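Marked-area block placement

Marked-area block placement is a tabletop sorting and positioning task in which small colored blocks are set down inside an outline drawn on a plain work surface. It is used in fine motor practice, in classroom lessons on position and orientation, and in bench tests of handling skill. The task is also called outline placement or, in older course material, boxing.

Work surface

The usual surface is a flat white or light gray tabletop with a matte finish. Glossy tops are avoided because reflections make thin lines hard to follow. A pale surface takes on the color of the lighting and of nearby objects, and soft shadows on it can appear blue or gray with no clear edge. The outline is therefore drawn in black, in a line thin enough that a block resting on it does not tilt. 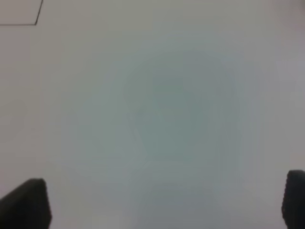
Pale surface with a diffuse bluish-gray patch, close view.

The target area is normally a four-sided figure. Its sides do not have to be parallel. In the Osow layout, three sides are drawn and the fourth is formed by the line where the table meets an upright panel. This arrangement keeps the area at the back of the table and leaves the front free for blocks that have not yet been placed. Layouts with four drawn sides are used when the table is approached from more than one direction.

Blocks and pairs

Blocks are cubes of equal size in strong, easily separated colors. Red and yellow are a common combination. In the single form of the task each cube is handled separately. In the paired form, two cubes are joined face to face to make a short bar, and the bar is treated as one piece.

A pair with two different colors has a direction that can be read at a glance. A bar with red on the left and yellow on the right becomes a different arrangement when turned through half a circle, although it covers the same space.

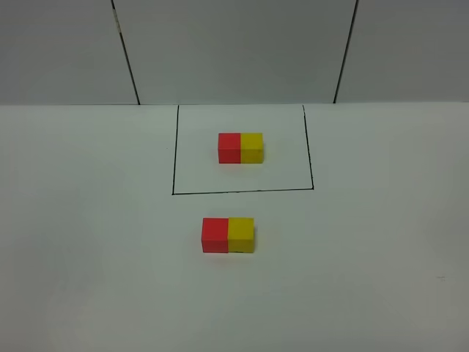
Direction is recorded separately from position. A bar can lie fully inside the outline and still be scored as reversed. The Truvport scheme gives each placement two marks, one for containment and one for direction, and a set of 18 placements is the standard length. The longer Rawashdeh series has 106 placements, divided into blocks of work with a rest after every 14.

A bar counts as contained when no part of its base crosses a drawn line. Contact with the line is allowed in the Truvport scheme and counted as a fault in the Hemus rules, which are otherwise the same.

Grip

A cube is held by two opposite side faces, with the top face left clear. Holding near the middle of the faces reduces turning during the lift. For a joined pair, the grip may be taken across both cubes or on one cube only. The second method puts more load on the joint and is limited to pairs with a firm connection.

Walid Hattar

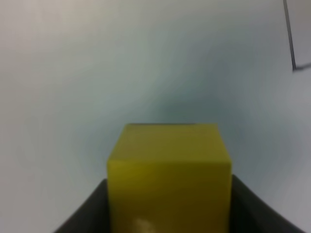

Wear and careWalid Hattar

Painted and molded cubes both pick up smudges on the faces used for gripping. Marks of this kind do not affect scoring, but a film of skin oil changes the friction of the face. Cubes are wiped with a damp cloth and dried before a new series. Edges and corners become rounded with use, and a cube that rocks on a flat surface is withdrawn.

The outline is redrawn when any part of a side can no longer be followed by eye. The old line is removed completely first, as a double line leaves the boundary uncertain.

See also

Block design
Pegboard tasks
Sorting trays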